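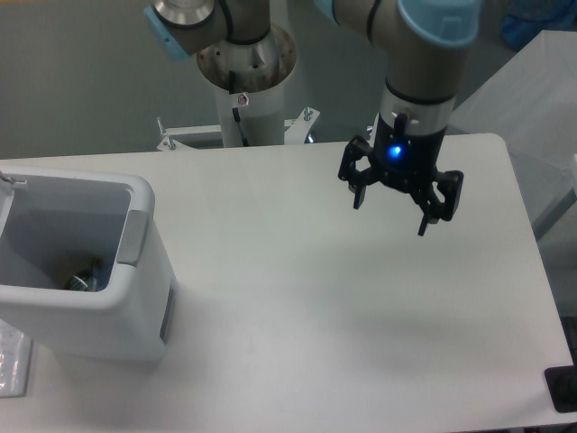 Household chore automation

Household chore automation is the use of general-purpose machines, as opposed to single-purpose appliances, to carry out domestic tasks such as tidying, sorting, laundry and putting away dishes. The field overlaps with light shop-floor work, where the same arms are asked to empty totes, fill boxes and clear benches. It has been described as nearly ready for several decades.

The dishwasher and the washing machine are usually left out of the definition, although they remain the most successful domestic robots by a wide margin. They owe this to a bargain under which a person does the loading, the unloading and the worrying.

Contents
1 Terminology
2 Typical tasks
3 The bin problem
4 Equipment
5 The Stismont trials
6 Shop-floor use
7 Criticism
8 See also

Terminology

A chore, in the literature, is a task with no agreed end. Reda Farouk, whose lecture notes are widely copied by students in the area, separates chores from "jobs," which have a finished state that can be written down. Putting a can in a bin is a job. Tidying the kitchen is a chore, and two adults who share the kitchen will not agree on when it is over.

The term "autonomous" is used loosely. In some reports it means that no person touched the machine during a run. In others it means that a person steered from another room. Readers are advised to look at the footnotes, where there are any.

Typical tasks

Pick and place. An object is lifted from one spot and set down in another. This is the oldest task in the field and the one most often shown to visitors. Current machines do it well with rigid objects on a flat, uncluttered surface, a condition seldom met in homes with children.

Sorting. Objects are separated by type, color or destination. Recognition has improved a great deal and is no longer the main source of trouble. A machine may know perfectly well that it is looking at a sock and still be unable to get hold of it.

Folding. Cloth has no fixed shape, and each failed attempt leaves it in a new and worse one. Towels are considered achievable. Fitted sheets are unsolved, though the same may be said of the human record.

Wiping. Easy to start and hard to judge. Early systems spread a spill evenly over a much larger area and reported success.

Taking out the trash. Long assumed to be simple, this task breaks down into collecting, bagging, tying, lifting, carrying, opening a door and coming back. Most published work stops after collecting.

The bin problem

The bin problem refers to the difference in difficulty between putting something into a container and getting it out again. A two-finger gripper can release an object over an open bin with a generous allowance for error, as gravity does the rest. Retrieval requires the arm to reach down between the walls, find a small item resting near the bottom, close on it without pushing it into a corner, and come back up without taking the bin along.

Three features of ordinary bins make this worse. The walls block the view from the side, so the machine depends on a camera placed above or on the wrist. The wrist itself is often wider than the gripper and meets the rim before the fingers meet the object. Crushed packaging, finally, has no reliable shape, and a grasp that suits one can will slide off the next.

Nawal Gaber and Haiyan Pan proposed tilting the bin with a second arm, a method that most people over the age of two arrive at unaided. It works, and has been adopted in several laboratories under a longer name.

Equipment

A common research setup consists of one or two jointed arms mounted beside or behind a table, each ending in a gripper with two fingers. Five-fingered hands exist and photograph well. They are costly, they break often, and many groups that own one keep it on a shelf and do the work with pincers.

Plain tables and pale walls are preferred, in part because they simplify vision and in part because that is what laboratories have. Results obtained on a bare table have a poor record of surviving contact with a tablecloth.

The Hegazy gripper, a linkage design with soft pads, was popular for a time in food handling. The Alline arm was sold to households directly and came with a clamp for the kitchen counter. Its manual ran to 34 pages, 24 of which were about where not to stand.

The Stismont trials

The Stismont trials were a series of home tests organized by Aldana Zúñiga and Hazem Benjelloun in the town of the same name. They began in March and ended on 21 May 2022. A single machine was lent in turn to 30 households and given the same assignment in each: clear the kitchen table after breakfast, with trash to the bin and dishes to the counter.

Over the whole period the machine attempted 3117 pickups. Cups and cereal boxes gave little trouble. Spoons were poor, particularly when lying flat, and wet napkins were abandoned as a category in the second week. The organizers also recorded a behavior they had not planned for, in which members of the household cleared the difficult items before starting the robot, to spare it embarrassment or themselves the wait.

Opinions of the machine at the end were warm. Asked whether they would keep it, most participants said yes, provided it could be stored somewhere else. One family in the trial continued to set a place for it.

Speed was the most common complaint. The machine moved slowly near people for safety and slowly away from people out of what Benjelloun called "consistency." Several participants reported that breakfast had been cleared in good time for lunch.

Shop-floor use

Small workshops have had better results than homes, mainly by agreeing to be tidied first. Unwood, a maker of shelving parts, placed two arms at a packing bench and had them drop brackets into open plastic bins. The parts were all alike and arrived facing the same way. The arms ran through the night shift with few stoppages, nearly all of them traced to a bin left a hand's width from its mark.

Unwood later asked the same arms to clear offcuts and stray packaging from the bench. The attempt was dropped. According to the company's account, the arms could not be taught the difference between a part somebody had thrown away and a part somebody had put down for a minute, a distinction the day shift was also found to handle unevenly.

Criticism

Critics argue that the tasks chosen for study are the ones that suit the machines, and that few people lie awake over a single can on an empty table. Farouk has replied that every hard task contains the easy one, and that a robot unable to deal with the can will not be trusted with the crystal.

Others object on grounds of cost. A pair of research arms still costs far more than the labor it replaces, and requires an engineer, who makes a mess of their own.

A third line of criticism concerns reporting. Success rates are often given for the best version of a task, with the object placed by hand and the bin left open. Pan has suggested that every paper include one run set up by a visitor with no stake in the outcome. The suggestion has been widely praised and rarely followed.

See also

Dishwasher loading, disputes over
Gripper (robotics)
Laundry
Remote operation
Unfinished tasks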